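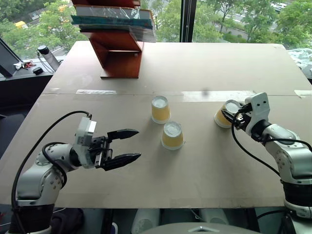
Plostomico Cups: read me first

Hi! I'm Salamatu Mahama, and I look after the cup part of the Plostomico set. It's a pile of two-arm demos in which a person drives both arms and the robot moves upside-down paper cups across a table. We made it to train small imitation policies, and you're welcome to try it on anything else (please write and tell me if you do).

What you get

There are 138 episodes, each in its own folder, with the head view, both wrist views, joint angles and gripper opening. Anas Radwan and Yabsira Ayele did nearly all the driving. Anas is quick and a bit rough, Yabsira is slow and very neat, and you can tell them apart in the joint plots within seconds! The driver's name is in the notes file if you want to split on it.

Wrist views

I'd start with these. The head view is great for working out which arm should go for which cup, but the grasp itself is much easier to learn up close, where you get both finger pads and the ripples on the sleeve. The wrinkled plastic over the cup bottoms throws bright creases, so go easy on contrast augmentation. I cranked it up once and my policy fell apart.

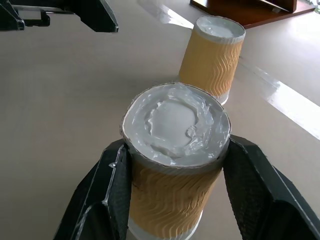 Known problems

- Glare. There's a big window behind the table and you'll find bright streaks on the tabletop. We left them in.
- Episode 40 has a hole in the left arm's joint log. Skip it or patch it, your call.
- In 6 episodes the driver lets go and grabs again. They're tagged "regrasp", and I like keeping them in training.
- One table, one room. Please don't expect a policy from this to work in your kitchen.

Changes

January 8, 2018: fixed the swapped wrist folders (thanks, Nawal Kamel!). The next batch should be up in March.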